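Renting a pair of arms by the month

Itley has been building two-armed workstations for small labs and packing firms since it moved out of a shared machine shop. Its current product, the Cloria, is sold as a kit or rented by the month with support included. I spoke with the company's product lead one morning in February, in the room where the demo stations are kept. She asked that I use her job title and leave it at that.

The Cloria is two arms on a rail base, an enclosure, a set of cameras and the software that records what the arms do. A customer can drive the arms by hand or run a trained policy on them. The rental price is $1,095 a month. "That covers the hardware, the spare fingers and a person who answers the phone," she said. "It does not cover shipping back to us. People miss that line, so I say it out loud on every call."

Most of our talk was about bags. Customers ask for them all the time, she said, and every supplier she knows would sooner show blocks.

"A block is where you left it. A bag changes shape when you touch it, and it changes again when you let go. If you have one arm, you spend your day chasing the opening. With two, one can hold the rim and the other has something to work with." 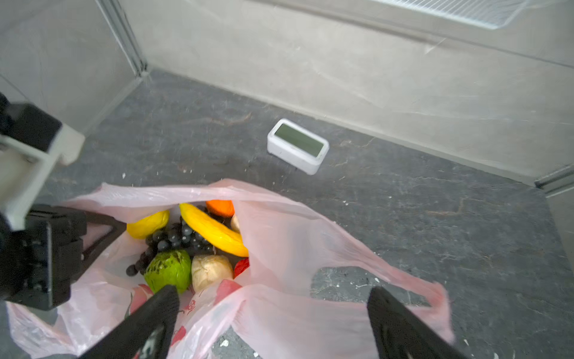

I asked how long it takes a new customer to get that far. She said the first day goes to bolting down the base and calibrating, and the second to practice. Her team tells people to plan on 25 recorded attempts before they judge anything. "The first few are always bad. The operator is learning where the fingertips are. They close too early, or they come in too steep and push the thing away from them."

The software side goes by the name Rainer. It lines up the recordings from both arms and all the cameras and lets the customer throw out attempts they don't want. An earlier version saved everything in one large file, and customers complained. The new one saves each attempt on its own, which makes it slower to load but easier to clean up. She didn't claim it was finished. Search is poor, she said, and the labels have to be typed in by hand.

The wrist cameras were the other change customers pushed for. The first stations had only a fixed view, and operators kept losing sight of whatever was under the hand. "You'd see them lean over to look around the arm," she said. "Leaning doesn't help when you are working off a screen."
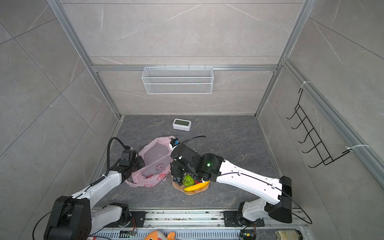
The enclosure costs extra, and I wondered why anyone would pay for it. She said people buy it for the walls and then end up using the rails more. Aluminum posts and rails take clips and ties anywhere along their length, so a customer can change the layout without drilling. The wire mesh basket on the back rail is just clipped in place, and the hook rack on the right is held with two white cable ties. "I get asked for an official bracket. I tell them a cable tie is fine. If it moves, cut it and put on another one."

The wall panels can be swapped too. Some customers want plain ones, and some want a pattern close to what their own site looks like.

One of the longer rentals is with Plultavari, a produce packer that kept a station for 59 days and then asked for a second. I asked what they had complained about. "Cables," she said. "They wanted them inside the arm. We can't do that at this price, so we sent longer ones and showed them how to route the loops." They also wanted softer fingertips, and those now ship with every kit.

She was direct about who should not rent one. Anyone who needs speed should look elsewhere, she said, and so should anyone hoping to skip the recording work. The station is meant for finding out whether a job can be done by two arms at all. If the answer is no, the customer sends it back at the end of the month.

The next batch of stations is due out in spring. Renters who already have one can trade up without a new deposit, provided the base comes back with all its bolts.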